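Home Railcars Interior Parts Seating Spares Dealers Contact

Emska Z4 Replacement Seat Unit for Commuter Railcars

6 minute read

Last updated 8/9/18

The Z4 is a two-person bench seat for older commuter railcars. It bolts to the floor and the side wall, and it is meant to replace the worn-out Onix benches that a lot of small railroads are still running. We sell it because customers ask for it. We have also sold enough seats over the years to distrust most of what gets printed about them, so this page is longer than the maker's leaflet and a good deal less cheerful.

What you get

One seat frame, two cushions, two backs, a grab handle for the aisle side, four floor bolts and a bag of wall clips. The cover is a plain woven cloth in dark blue. There is a green as well, but the wait for it is long and the two don't match cars already done in the older green.

The leaflet calls the Z4 a "drop-in replacement." Be careful with that. The floor holes line up on Onix cars built with the later floor plate. On the earlier plate they don't, and you will be drilling. Emska knows this and still prints the same line every year. Measure before you order, and measure more than one car, as fleets that look alike on paper have often been patched by different shops.

Comfort claims

Emska says riders "prefer" the Z4. We asked who the riders were and how they were asked, and we are still waiting. Our own view, from sitting on it, is that the cushion is firmer than the Onix and the back is straighter. On a short ride that is fine. For a trip of more than an hour we would want to hear from people who make that trip before spending the money.

The legroom figure in the leaflet is measured at the knee with the seat in front removed. We don't know why anyone would measure it that way. Legroom in your car depends on how far apart you bolt the seats, and no seat maker can change that for you.

Weight and price

Each unit is sold at $340, covers included, freight not included. The leaflet makes a lot of the weight saved over the old bench and goes on to talk about fuel. Ask for the sum behind it. When we did, it assumed a full car of new seats, no change to the heaters under them, and a train that stops far less often than any commuter train we know of.

Lighter is still better than heavier. Just don't put the fuel saving in your budget.

Wear and cleaning

The cloth first came out in 2016, and we have seen cars where it has held up well and cars where the front edge has gone shiny and thin. The bad ones were mostly the seats nearest the doors. Zunar makes a tougher cover that fits the same cushion with a little pulling. It costs more, it feels like a raincoat in warm weather, and for door seats we would probably buy it anyway.

Covers come off with a zipper at the back. The leaflet shows one person doing this with a smile and no tools. Plan on a flat screwdriver to free the lower clip, and plan on a few broken clips per car. Spare clips come in bags and we keep plenty.

"Stain resistant" means coffee comes out if you get to it soon. It doesn't mean coffee comes out at the end of the week, when most cars get cleaned.

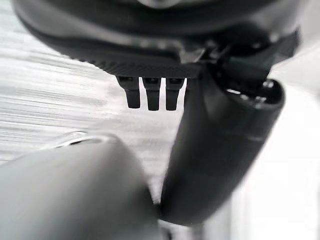
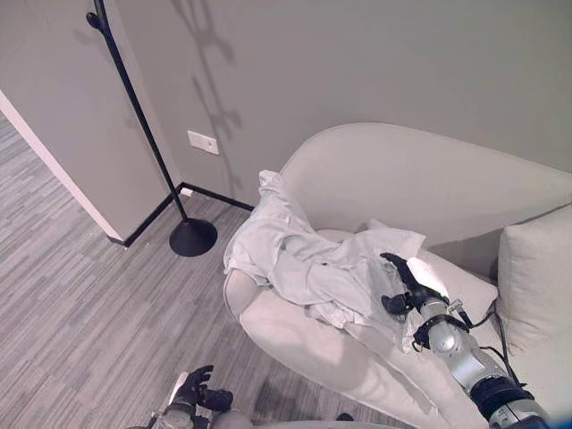 Who has fitted them

Roman Szulc runs the car shop at the D'Souza branch line and put Z4 seats into two railcars in June. His notes, with his permission:

"Floor bolts fine. Wall clips are junk, used our own. Grab handle was loose on several out of the box and needed thread lock. Passengers have said nothing either way, and I take that as good news. I would buy them again at this price but not at the old one."

That is the most useful review we have, and it covers one summer. It tells you little about how the foam will feel after a few winters.

Warranty

Emska covers the frame for 4 years and the foam for 2. Cloth is not covered at all once a seat is in service. Read the part about "misuse" closely. As written, it could take in a passenger kneeling on the cushion to look out of the window, and children do that all day long. We have asked for better wording and will post it if it ever comes.

Ordering

Please send us:

- The car builder and the floor plate type
- Hole spacing from at least two cars
- Which side the aisle handle goes on
- Cover color, and whether you can wait for green

We will sell you a single seat to try first, and we would much prefer you did that. Bolt it in near a door, leave it there through a busy season, and then call us about the rest. Trial seats can be returned if the frame is undamaged, less freight both ways.

Contact us | Returns | Copyright 2018 | Back to top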